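Guides > Rikard desktop > Part 2: Company records > Adding dividends and result dates

May
By Teodoro Bermúdez

Before you start this part you should have your broker details in and at least one company on the list. If your company list is still blank, go back and do Part 1, because half the buttons I'm going to mention will be greyed out and you'll think you've broken it. (I thought I'd broken it.)

I've been keeping my share records in Rikard long enough to have made most of the mistakes in it, so you're getting the order I do things in, which isn't quite the order of the menus. My own file has some 40 companies in it and covers two portfolios, mine and my mum's. If you've only got a handful you can skip the bits about groups.

Opening a company record

1. Click Companies in the left-hand list, then double-click the company name. I'll use Cultex all the way through, as it's the one I had open when I wrote this.

2. Check the name at the top. There's a short name and a registered name, and they can be quite different. The registered name is what gets matched against your dividend statements, so copy it straight off a statement, full stops and all.

3. Fill in the reporting currency. It defaults to whatever you picked for your own portfolio, and it won't warn you if that's wrong for the company. I had Senora sitting in Australian dollars for ages while every figure I typed in was Canadian. Fixing it meant retyping the lot.

4. Put in the balance date (the last day of the company's financial year). Only day and month are needed.

5. The Founded box is optional. I fill it in for fun. Cultex goes back to 1909 and I like seeing that on the printout, but nothing is calculated from it.

6. Click Save. Don't just click away to another company! The record looks saved, and then you come back and the currency has gone home to its default.

Note: the Notes box at the bottom of the record doesn't show up in searches. If there's something you'll want to find again, such as a change of company name, put it in Keywords.

Adding result dates

Rikard keeps two kinds of date for each company. An expected date is one you've guessed or read somewhere. A confirmed date is one the company has put out itself. They show in different colours on the calendar, grey for expected and blue for confirmed, and only the blue ones set off a reminder.

1. In the company record, open the Dates tab and click New.

2. Choose the type: half-year result, full-year result, annual meeting or profit update. Use profit update for those early announcements where a company tells the market what sort of range it thinks the year's profit will land in. They don't replace the full-year result, so leave that entry where it is and add the update as well.

3. For a profit update you'll get two boxes, Low and High. Type in both ends of the range. If the company only gave you one number, put the same number in both. Leaving one blank makes it read as zero and your chart will have a horrible spike in it.

4. Tick Audited only when the full report is out. A profit update is nearly always unaudited and the little box should stay empty.

5. Set the reminder. I have mine at two days before, first thing in the morning, but you can pick whatever you like from the drop-down.

6. Save.

When the real result comes in, open the full-year entry and type the final profit in the Actual box. The chart then draws the range as a pale bar with the final number as a dot. It's a lovely feature, and after a few years of it you get a pretty good feel for which boards are cautious and which ones are hopeful.

Caution: be careful with the units. The box says "m" in tiny letters, meaning millions, and if you paste in the full figure from a report with all its zeros it'll accept it quite happily. My Senora record once had it earning more than most countries. If your chart goes flat with one enormous bar, that's what has happened, so look for the entry that's too long and trim it.

Profit and the different sorts of it

There's a drop-down beside the profit box that says Before tax, After tax or Attributable. Pick one and stay with it for that company. I use Attributable for everything, as that's the part that belongs to the shareholders once any outside owners of the subsidiaries have had their share. You'll usually find it a line or two below the after-tax profit in the accounts. Companies like to put their own favourite version in the headline, with things like "underlying" in front of it, and there's no setting for that. I put the underlying number in Notes if I care about it.

If you do switch partway through, Rikard won't convert the old figures. It'll just join them up with a line, and the growth percentage it gives you will be nonsense.

Entering a dividend

Here you'll need your statement in front of you, the paper one or the emailed one.

1. Open the Dividends tab and click New.

2. Type the ex-date, the record date and the payment date. If you've only got the payment date, type that and leave the other two. You can come back to them.

3. Type the amount per share in cents. Cents, please, and no currency sign.

4. Check the holding. Rikard fills it in from your transactions as at the record date, so if it's wrong, it's your transactions that are wrong and you should cancel out of here and fix those first. Mine says 1000 for Cultex.

5. Look at the total. With 1000 shares and a dividend of 40 cents, it should come to $400. Compare it with the statement. If you're out by a cent or so that's rounding, and you can nudge the total by holding Shift and clicking the arrows.

6. Enter any tax withheld, and any tax credit that came with the dividend, in their own boxes. They aren't the same thing and they go to different lines on the yearly report. Your statement will name them both if they apply.

7. Choose Paid or Reinvested. See the next bit if it's Reinvested.

8. Save, and write the date you did it on the statement. The software has nothing to do with that last one, but I've entered the same dividend twice more often than I'd like to admit.

Dividends taken as shares

If you're in a reinvestment plan, choosing Reinvested opens a second panel underneath. Type the number of new shares and the price you got them at. There's usually a bit of cash left over that's carried forward to next time, and that goes in Residual. Next time you enter a dividend for that company the residual will be waiting for you and you only need to tick it.

Leave the buy transaction alone! Rikard makes it for you when you save. If you've already put one in by hand, delete yours and keep the one with the little R beside it, as that's the one tied to the dividend.

Bringing in several at once

If you've got a whole shoebox to catch up on, typing them one by one is miserable. The import takes a plain spreadsheet saved as CSV.

1. Go to File, then Import, then Dividends, and click Save blank sheet.

2. Fill it in with one line per dividend. Dates go day first. Leave the headings exactly as they are, even the one that's spelled wrong.

3. Back up your file. File, Backup, and give it a name you'll recognise.

4. Shut down anything else that has the spreadsheet open, then click Import and choose the sheet.

5. Wait for the match list. Anything with a green tick has found its company. Anything with a question mark needs you to click it and choose, and the usual cause is the registered name from step 2 at the top.

6. Click Accept. 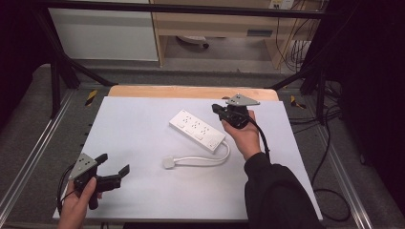
White power strip with its short cord and plug.

Caution: a big import can take a good while. If you're on a laptop, have it on mains power and turn sleep off. If it does stop halfway, restore the backup and run the whole sheet again. Picking up from the middle leaves you with doubles.

If a total doesn't agree

Start with the holding, then the cents, then the currency, in that order. For overseas companies look at the exchange rate as well. Rikard uses the rate for the payment date and your bank very likely used its own, so open the dividend, click Rate, and type in the one on your bank statement.

If it still won't agree, run Check record from the Tools menu. The message "Entry has no parent" means a dividend was left behind when its company was deleted or merged. I got this after Takeda came off my list. You can move the stray entry to another company with Reassign, or delete it if you're sure it's on last year's report already.

Next: Part 3, printing the yearly report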